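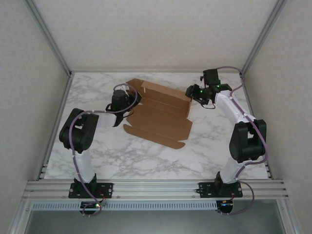
*Two arms over a partly folded box blank, its rear panel raised.*

# The Box Problem

April 2026

Folding a carton is entry-level work. A new packer at Odancombe, a mail-order parts warehouse, learns it in one shift and stops thinking about it by the second. For a pair of robot arms it remains a hard job.

The trouble is the cardboard. A die-cut blank is flat, springy and creased in directions that only matter in a certain order. Raise the back panel too early and the side flaps block the tabs. Press too hard and the crease wanders. The material also changes with humidity, so a motion tuned in September may miss its slot in spring.

Martim Caldeira, who runs handling trials at Patunance, scores each attempt by stage: grip, raise, tuck, close. In his last series of 1000 blanks, the arms closed 852 without help. Most of the failures came at the tuck, where a flap has to bend and slide at once.

"Gripping is fine," Caldeira says. "Letting go is where we lose the box. The flap springs back and the next move assumes it didn't."

Speed is the other gap. The trial cell takes almost 2 minutes per carton. Odancombe's packers are expected to finish in 5 seconds.

Dedicated carton erectors are faster than either, but they need a changeover for each box size. Buna, which ships housewares in short runs, looked at one and went back to hand folding. Wunderlich kept its erector for one standard carton and folds the odd sizes at a bench.

Short runs are the likely opening for general-purpose arms. Caldeira's next series mixes three blank sizes in random order, with the same grippers and no retuning between boxes.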